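Matte finish

A matte finish is a surface condition in which incoming light is scattered over a wide range of directions, so that the surface shows little or no mirror reflection. It is used on furniture, paint, paper, ceramics, plastics and metal. The opposite condition is gloss. Intermediate grades are sold under names such as eggshell, satin and semi-gloss, whose limits differ between manufacturers and between countries.

Optical basis

Light striking a surface is partly reflected at the outer boundary and partly scattered inside the material. On a polished surface the boundary reflection leaves at the same angle at which it arrived. On a matte surface, small irregularities tilt the boundary in many directions and the reflection is spread out. An ideal diffuse surface appears equally bright from all viewing angles. Real coatings depart from this model, most of all at grazing angles, where a matte paint may show a visible sheen. A white matte surface under uneven lighting shows gradual changes in tone without sharp highlights. 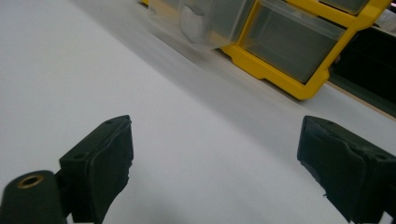

Sorcha Mac Suibhne objects that the ideal diffuse model is quoted too often in work on interior coatings, and holds that sheen at low angles should be reported separately from the standard gloss value. Nanami Okabe takes the opposite position for furniture panels, arguing that a single reading is enough for sorting production batches.

Production

In paints and lacquers, a matte effect is usually obtained with flatting agents, commonly fine silica or wax particles that roughen the film as it dries. Raising the pigment content above the level the binder can fully enclose has a similar effect but lowers resistance to scrubbing. Pressed laminates take their texture from a plate or a release sheet. Glass and metal may be etched or blasted. The Hayashi process, used on coated panels, cures the top layer in two stages so that it wrinkles on a very small scale.

Wear and care

Repeated rubbing flattens the high points of the surface and produces shiny patches, an effect known as burnishing. It cannot be reversed by cleaning. Abrasive pads and wax polishes are generally avoided.

See also: Gloss, Sheen, Surface roughness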